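Walk-through of the second floor lounge and kitchenette at MacLeish, November 21, 2023. Checked by Ruoxi Fu. I've written more than the boxes allow, as usual, so please bear with me and read the comments as well as the ticks.

## 1. Doors and ways out

- [x] Main door opens fully and closes by itself
- [x] Exit sign lit
- [ ] Back stair door latches without a push

The back stair door is the same story as in May. It swings to very nicely and then stops just short of the latch, and you have to lean on it with your hip. I know the Zadance people came and adjusted the closer, and they were lovely about it, but the weather has turned cold and it's sticking again. Please put it back on their list. Until then, if you're the last one through, give it a good shove and listen for the click.

## 2. Fire equipment

- [x] Extinguisher by the kitchenette, needle in the green, pin and seal in place
- [x] Fire blanket in its case
- [x] Smoke alarm tested, sounded right away
- [ ] Tag on extinguisher signed

I didn't sign the tag because my pen gave out, and I'll go back and do it this afternoon. The alarm is very loud, as it ought to be, and I'm sorry to everyone on the phone at the time – I did call out first, but perhaps too softly.

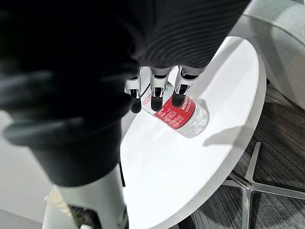
The fire blanket has been hung a little lower, and I think that's a real improvement. Anyone can reach it now without stretching over the hot plate, and the pull tabs hang free.

## 3. Electrical

- [x] Kettle cord and plug sound
- [x] No power strips plugged into other power strips
- [ ] Heater cord clear of the walkway

The Flirkau heater is a dear old thing and I understand why people love it, but the cord was stretched right across the path to the sink again. I've moved it to the outlet by the window. It has two settings, 400 and 800 watts, and the lower one is plenty once the door is shut. Please switch it off at the wall when you leave, even if you're only popping out for lunch (lunches have a way of running long).

## 4. Floors and spills

- [x] Carpet edges flat, no loose seams
- [x] Mat at the sink lies flat and grips
- [x] Paper towels stocked
- [ ] Wet floor sign in its place

The sign has wandered off again. I found it last time behind the copier, so if you have a moment, take a look there before we order another. Drinks are welcome in the lounge, but do put the cap back on your bottle, and wipe up drips while they're small.

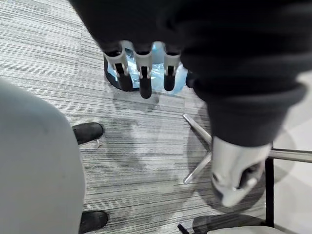 I should add that the mop is still drying in the bucket, which makes the whole closet smell. There's a hook for it on the inside of the closet door, and it only takes a second.

## 5. First aid

- [x] Kit sealed and easy to find
- [x] Contact card up to date
- [ ] Eye wash in date

The eye wash runs out before the next visit, so I've asked for a new 200 ml bottle from Zisine. Plasters were down to seven, all of them the tiny kind that fit nothing but a pinkie, and I've topped them up from my own drawer for now. If you use something from the kit, please write it on the sheet. Nobody will scold you for it, and it does help me know what to buy.

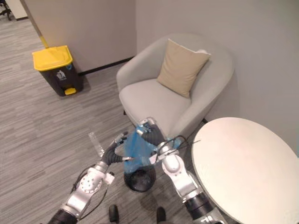

## 6. Seating

Seating is the part I always enjoy, I'll admit, as it gives me an excuse to sit down. I press on the arms, rock a little from side to side, and feel underneath for anything loose or sharp. I do the soft chairs as well as the desk chairs, and with one like the light gray armchair in the corner I take the beige cushion off the backrest first, so I can look right down into the join where the back meets the pad. Coins and hair clips love it down there, and once I met a thumbtack, point up.

- [x] Armchairs steady, covers whole
- [x] Desk chairs roll and lock as they should
- [ ] Stool by the window

The stool has a wobble that tightening didn't cure. I've tied a red tag on it and put it in the storeroom, so please don't rescue it, however tempting it looks when the room is full.

## Still open

- Back stair door: Zadance to return
- Extinguisher tag: me, today
- Wet floor sign: whoever finds it first
- Eye wash: ordered
- Stool: repair or replace, to be decided

Thank you all for moving your bags so cheerfully while I crawled about. Questions to Ruoxi Fu, at the desk by the front stairs most mornings.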